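Eken Publishes Folding and Sorting Procedure for Bedroom Textiles

BIRTHORPE, 31/03/2020. Eken, a supplier of household work procedures to cleaning and home-help firms, today published the Bumside method, a written procedure for sorting, folding and putting away clothing and small textiles in a bedroom. The procedure covers garments, pillowcases and loose cloths up to the size of a light blanket. It applies to rooms in which the bed is the only flat surface large enough to work on.

The document replaces the laundry section of the earlier Thygesen manual, which assumed a separate folding table. In the rooms surveyed for the revision, a table of that kind was seldom available. Work was done on the bed, and items already sorted were often mixed again with items still waiting.

Under the Bumside method, the bed is kept made, with the sheet left on, and is divided into two areas. Unsorted items go along the near edge. The rest of the surface stays clear for folding. Dark knits, colored items and white cloths are separated before any folding starts. Knitwear is handled first and is never hung from one corner, as the weight of the fabric pulls the shoulder seam out of line.
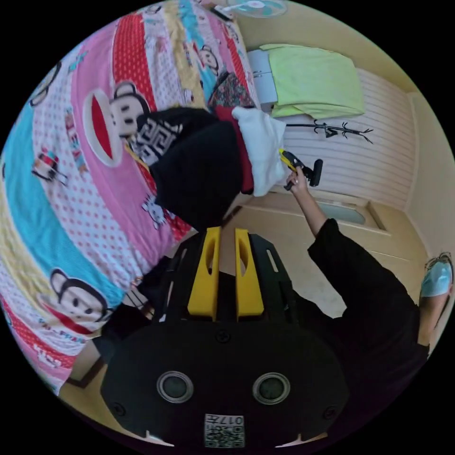
Floor Coppens asked whether a patterned sheet makes the work slower, and said that in her own rounds she had gone back to a plain cover after losing small printed items against a busy one. The procedure does not require a plain cover. It states that a folded white cloth may be laid down as a base for small printed pieces, and that bold diagonal bands on a sheet can serve as a guide for dividing the surface.

The second part of the procedure deals with large soft items. These are lifted by the upper edge until the lower edge hangs free, checked for twists, and lowered in one movement onto the clear area. The lower edge is held while the upper part is spread. Creases are worked from the center outward with the flat of the hand. A second pass is made only if a crease crosses a fold line.

Items are folded in half lengthwise, then in thirds. The finished width is 12 inches for shelf storage. For drawers, the final fold is omitted and the item is rolled from the hem.
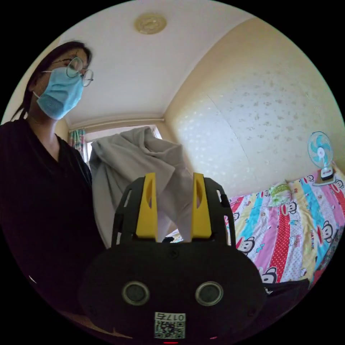

Chunhua Yuan
Technical Editor, Household Procedures, Eken

The procedure was tested over one winter in furnished bedrooms in Birthorpe. A total of 2455 items were sorted and folded under the draft text, and each refold was entered on a sheet together with its cause. The most frequent cause was a lower edge released too early. The second was a sleeve or strap left under the body of the garment. Both points were rewritten in the final version, and the instruction to hold the lower edge now appears at the start of the step.

Small cloths are treated separately. They are picked up singly, shaken once, and held at shoulder height so that both faces can be checked. Stained cloths return to the wash and are not folded.
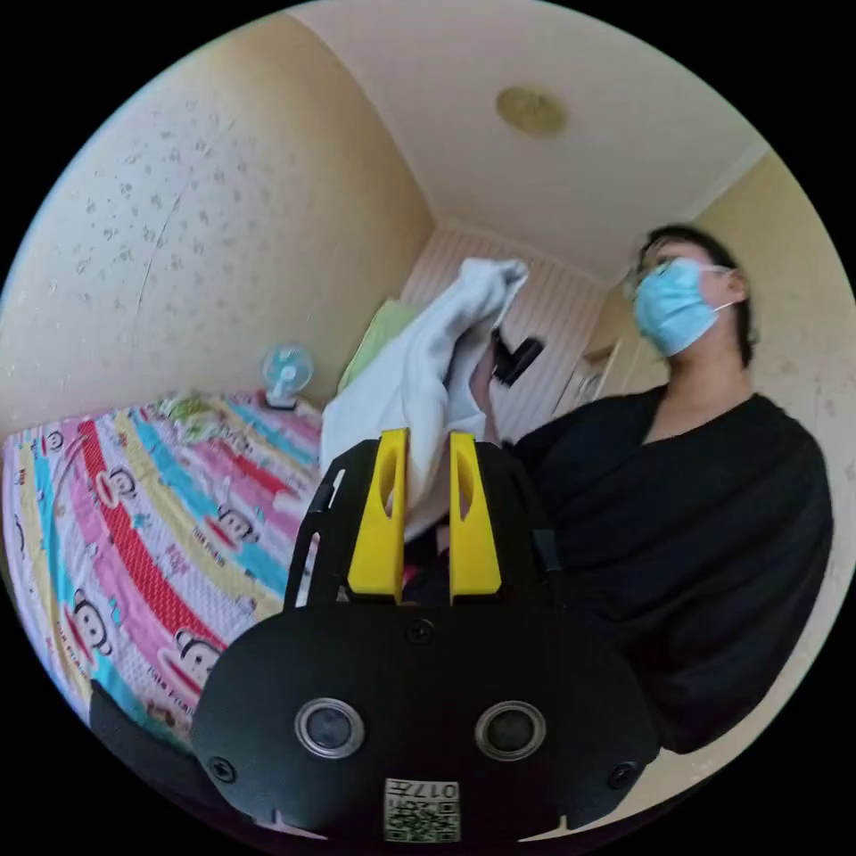
Checking a white cloth at raised height.

Where two people share the work, one holds and the other guides the opposite end. The person holding the upper end sets the tension and calls the fold. Gloves are optional for clean textiles. If they are worn, they should fit closely at the fingertips, as loose material catches in open knits. Glasses and masks do not affect the steps.

Tension on a cloth should be enough to straighten the edge and no more.
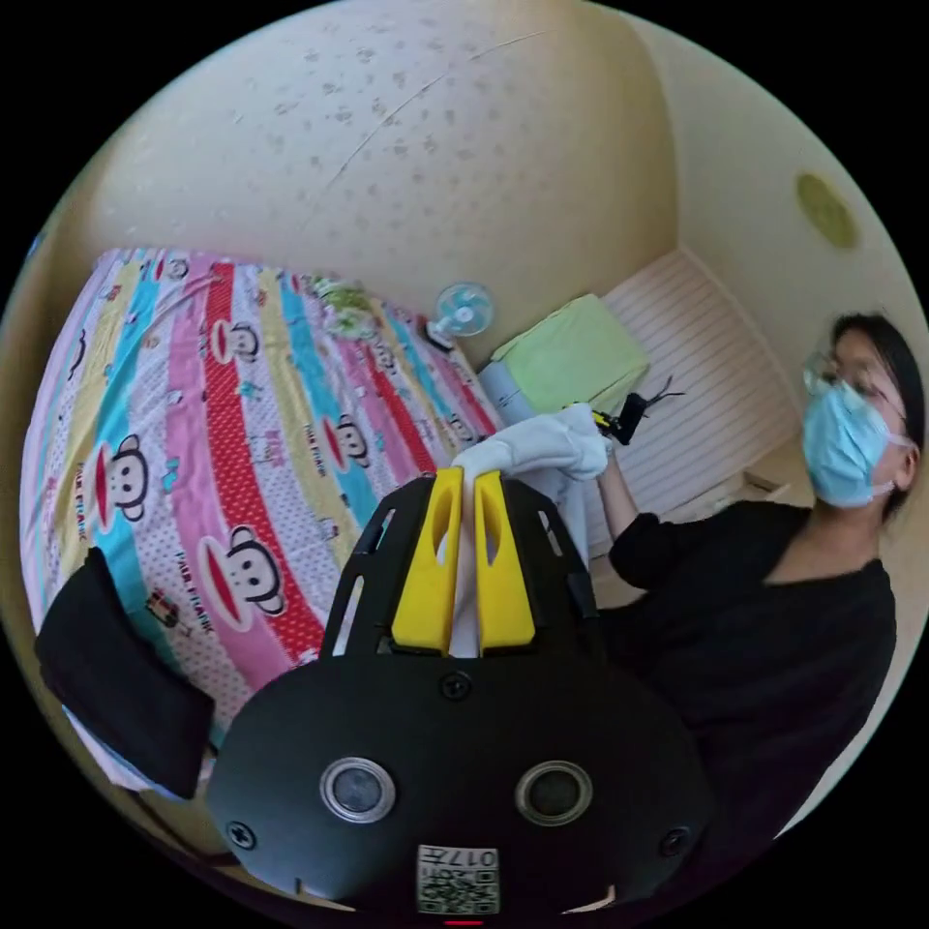
Thin cotton tolerates a firm pull along the weave but distorts on the diagonal, so both ends are gripped at the same height wherever possible. Dark pieces set aside during this stage are laid flat at the edge of the bed and folded last.

The first printing is 1000 copies, in a 30-page stapled edition with a wipe-clean cover. Firms holding the Thygesen manual will receive the new section as loose replacement pages in April. Page numbering in the remaining sections is unchanged.

Questions on the text may be sent to Yuzhen Liao at the Eken office in Birthorpe. Orders and replacement pages are handled by Deming Du.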